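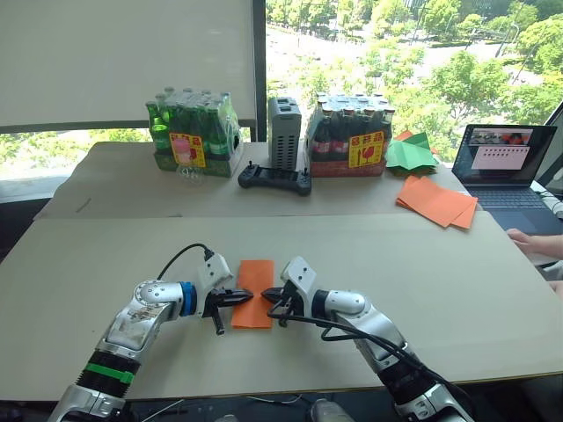

What makes a sheet of paper hard to fold accurately? The first crease decides most of it. If the two edges are not lined up before the paper is pressed, the error is carried into every later fold and usually grows.

Home Projects Reports Staff Contact

This website uses cookies to remember your reading preferences. Accept Settings

First Folds: Edge Alignment in Single-Sheet Paper Work
Student project report, Department of Applied Design, Henríquez College
Submitted by Ekua Mahama, 25 August 2019

1. Purpose

The project examined how the handling of a sheet before the first crease affects the finished fold. It was carried out as part of the Materials and Method course. The department asked that the work use ordinary colored origami paper and that the procedure be simple enough for a first-year class to repeat.

2. Materials

Orange and green sheets were used. The orange sheets served for all measured folds, and the green sheets were kept for practice and for checking a procedure before it was written down. A total of 400 sheets was ordered under the trade name Venura. Sheets with a bent corner were set aside, as a damaged corner makes it impossible to judge where the true edge lies.

The working surface was covered with beige cardboard. An earlier trial on a bare laminate desk at the Istari building had been unsatisfactory: the paper slid when pressure was applied, and the first crease drifted toward the folder. Cardboard holds the sheet better. It must be replaced once it shows dents, for these print through to the paper.

3. Procedure

Two methods were compared. In the first, called the anchored method, one edge of the sheet was held down and the opposite edge was brought over to meet it. In the second, called the two-edge method, the sheet was laid flat and held at its left and right edges before anything was lifted. The sheet was squared to the table, and only then was the fold begun.

For each fold the gap between the meeting edges was measured at both corners with a steel rule. A fold was accepted if neither gap exceeded 2 millimeters. Folds were not corrected after creasing. The paper was turned over between the first and second folds only where the written instructions required it.

4. Results

The two-edge method gave the more regular first crease. Most of the rejected folds made by the anchored method had a gap at one corner only, which suggests that the sheet had rotated slightly while the free edge was being carried across. The effect was greater on long rectangular sheets than on square ones.

On the second fold the difference between methods was smaller. A sheet already folded once is stiffer and easier to keep in position. Where the first crease was poor, however, neither method recovered the error.

Color made no difference to the result, although the crease line was easier to see on the orange paper under the room lighting.

5. Difficulties

Picking a single sheet from the stack took longer than expected. Sheets cling together, and on several occasions a double sheet was folded and had to be discarded. Fanning the stack slightly before work began reduced the problem. Practice sheets should be kept apart from unused ones, and the Prulness guide to paper storage, which the class was given in January, should be followed for any stock left open overnight.

6. Recommendations

The two-edge method should be taught first. A later project could test heavier paper, for which the acceptance limit would need to be set again. The measurement tables are held in the department office and may be consulted on request.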